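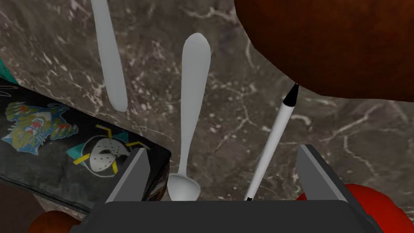 Counter clearing, automated

Counter clearing is the removal and sorting of loose articles from a work surface in staff kitchens, canteens and serviced apartments. Automated clearing uses a mobile robot with one or two arms, and is normally planned in simulation before it is introduced on a site.

The task is harder than dishwashing, which deals with a known set of shapes. A counter may hold cutlery, fruit and stationery together, and each article calls for a different grip and a different destination. A spoon lying flat on stone must be taken by its edges or at the raised part of the handle. A marker rolls if it is touched off center. The Sesell method, named after the kitchen services firm that first wrote it down, divides articles into 22 classes and leaves anything else for a person.
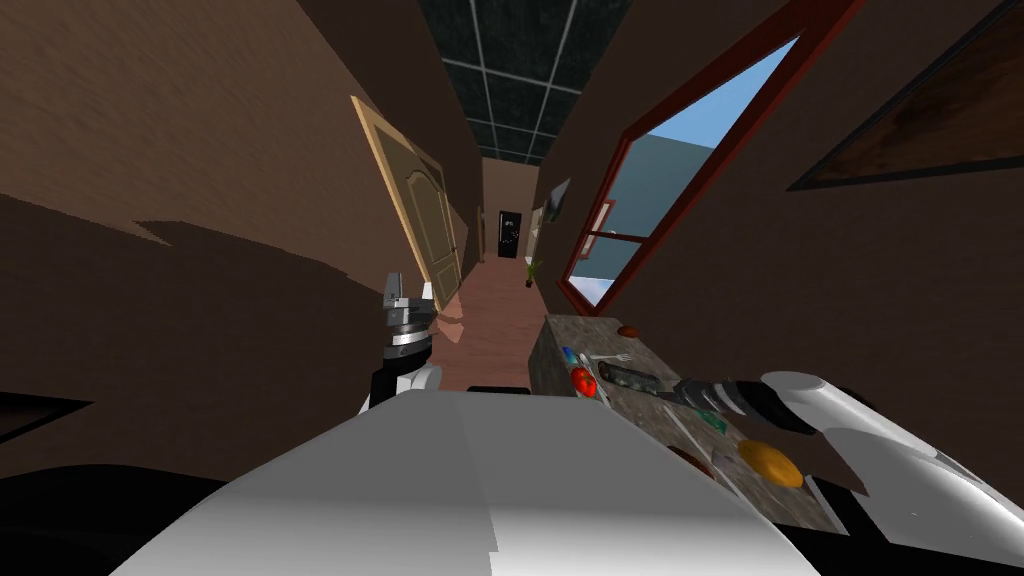
Effects on staff

At Galli, a catering contractor with 300 employees, clearing was moved to robots on the evening shift in September. Eight attendants were reassigned to stock checks and exception handling – the sorting of articles the robot has declined. Pay grades were left unchanged, but the work became more solitary, and attendants reported more waiting between tasks. Kohei Yoshida, a shift planner at the firm, later grouped the exceptions into two fixed periods per shift.

Training also changed. New attendants learn the stop procedure and the class list before they learn the kitchen

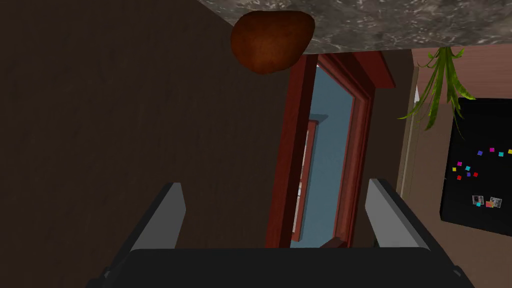 Vol. 8, p. 100

layout, an order that older staff have criticized. Redex and Nuvidance, which supply planning software for the task, both recommend teaching the layout first.

See also: Dish return; Exception handling; Shift planning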